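레코드 세척액 Pesonen 221 사용 후기

2018년 1월 12일
조회 1000 | 댓글 10 | 공유하기 2

중고 음반을 꾸준히 사는 사람이라면 세척 문제를 피해 가기 어렵다. 나는 주로 7인치 싱글과 EP를 모은다. 60년대 북유럽 프레스가 많고, 일본 프레스도 조금 있다. 상태가 좋다고 적힌 판도 막상 받아 보면 홈 안쪽에 담배 진이나 지문이 남아 있는 경우가 흔하다. 그동안은 증류수에 시판 농축액을 섞어 썼는데 작년 5월에 그 제품이 단종되면서 다른 것을 찾게 됐다. 그래서 산 것이 Pesonen 221이다. 판매처는 Metent였고 내 돈으로 구입했다.

구성은 단순하다. 농축액 한 병, 빈 분무병 하나, 극세사 천 두 장, 라벨 보호용 원판이 들어 있다. 설명서는 핀란드어와 영어로만 되어 있고 한국어는 없다. 다만 그림이 있어서 따라 하는 데 지장은 없었다. 희석 방법은 뚜껑 안쪽 눈금까지 농축액을 따른 뒤 분무병의 나머지를 증류수로 채우는 방식이다. 수돗물은 쓰지 말라고 되어 있다.

첫 시험은 값이 얼마 안 나가는 판으로 했다. Saimi Mustonen의 싱글인데, 같은 음반이 두 장 있어서 비교하기 좋았다. 한 장은 예전에 쓰던 액으로, 다른 한 장은 이 제품으로 닦았다. 라벨 보호판을 덮고 양면에 뿌린 다음 잠시 두었다가 홈 방향을 따라 천으로 닦아 냈다. 그 뒤 증류수로 한 번 헹구고 세워서 말렸다.

말린 후 보면 표면은 두 장 다 깨끗하다. 차이는 들어 볼 때 난다. 곡과 곡 사이의 자잘한 잡음은 221로 닦은 쪽이 확실히 적었다. 반면 바늘이 튀는 자리는 그대로였다. 긁힌 것은 세척으로 해결되지 않으니 당연한 결과다. 물론 두 판의 원래 상태가 똑같았다고 할 수는 없으므로 이 비교는 참고만 하기 바란다.

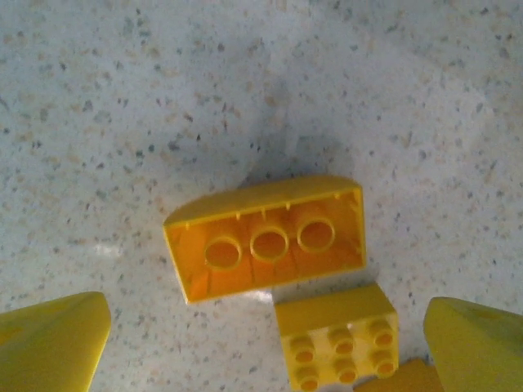
얼룩무늬 바닥 위에 뒤집힌 노란 블록

다음은 Orvokki Rantala의 4곡짜리 EP였다. 이 판은 바깥쪽 홈에 곰팡이 자국이 넓게 있었다. 한 번으로는 다 빠지지 않았고 세 번째에 가서야 눈에 안 띄는 정도가 됐다. 설명서에는 곰팡이에 관한 언급이 없다. 판매 페이지에는 "심한 오염에도 사용 가능"이라고 되어 있는데, 여러 번 반복할 각오를 해야 한다고 적는 편이 맞을 것 같다. 소리는 세척 전보다 나아졌지만 A면 첫 곡 도입부에 지글거리는 소리가 조금 남았다.

정전기는 보통이다. 닦은 직후에는 먼지가 덜 붙지만 종이 속지에서 몇 번 넣고 빼면 원래대로 돌아온다. 정전기 방지가 주목적이라면 속지를 바꾸는 것이 먼저다. 나는 세척한 판은 모두 새 폴리 속지로 옮기고, 원래 속지는 버리지 않고 재킷 뒤에 같이 보관한다. 원래 속지가 없으면 되팔 때 값이 내려가기 때문이다.

라벨 보호판은 아쉽다. 12인치 기준으로 만들었는지 7인치 싱글에 대면 안쪽 홈까지 덮인다. 마지막 곡 끝부분을 제대로 닦을 수가 없어서 결국 예전에 쓰던 Flurnevero의 작은 보호판을 꺼내 썼다. EP나 싱글을 주로 닦는 사람이라면 보호판은 따로 준비하는 것이 좋다. 고무 패킹 자체는 탄력이 있고 물도 새지 않았다.

분무병도 좋은 물건은 아니다. 입자가 굵게 나가서 한쪽에 고이고, 세게 누르면 라벨 쪽으로 흐른다. 지금은 약국에서 산 병에 옮겨 쓴다. 천은 괜찮다. 보풀이 없고, 세탁을 여러 번 했는데도 가장자리가 풀리지 않았다. 단, 섬유유연제를 쓰면 안 된다.

주의할 점이 하나 더 있다. 이 액은 비닐 전용이다. 셸락으로 된 78회전 판에는 쓰지 말라고 병 뒤에 작은 글씨로 적혀 있다. 앞면에는 그냥 "레코드용"이라고만 되어 있어서 모르고 쓰는 사람이 나올 수 있다. 나도 Leena Vainio의 오래된 78회전 판을 같이 닦으려다가 뒷면을 읽고 그만두었다. 알코올 함량은 표시되어 있지 않다. Metent에 메일로 물어봤으나 제조사에 확인하겠다는 답만 받았고 그 뒤로는 소식이 없다.

냄새는 약하다. 작은 방에서 창문을 닫고 써도 불편하지 않았다. 한 병으로 얼마나 닦을 수 있는지는 쓰는 양에 따라 다르겠지만, 나는 판 앞뒤로 넉넉히 뿌리는 편인데도 아직 절반 넘게 남아 있다.

같은 가격대의 Rikudari와 비교하면 세척력은 비슷하고 헹구기는 221이 쉽다. Rikudari는 헹굼이 모자라면 바늘 끝에 하얀 찌꺼기가 끼는데 221에서는 아직 그런 일이 없었다. 구성품은 Rikudari가 낫다. 7인치용 보호판이 따로 들어 있다.

평점은 10점 만점에 7점을 준다. 액만 따로 판다면 8점을 줄 수 있다. 농축액 리필이 나온다는 이야기가 있으니 급하지 않으면 그것을 기다려도 된다. 다음에는 Kagiso Visser의 라이브 음반을 초음파 세척기로 닦아 본 결과를 올릴 예정이다.

댓글 10개 모두 보기 | 공유하기 2

새 글 알림을 이메일로 받아 보세요. 구독은 언제든지 해지할 수 있습니다.

이 사이트는 쿠키를 사용합니다. 계속 이용하시면 쿠키 사용에 동의하는 것으로 간주됩니다. [동의] [자세히]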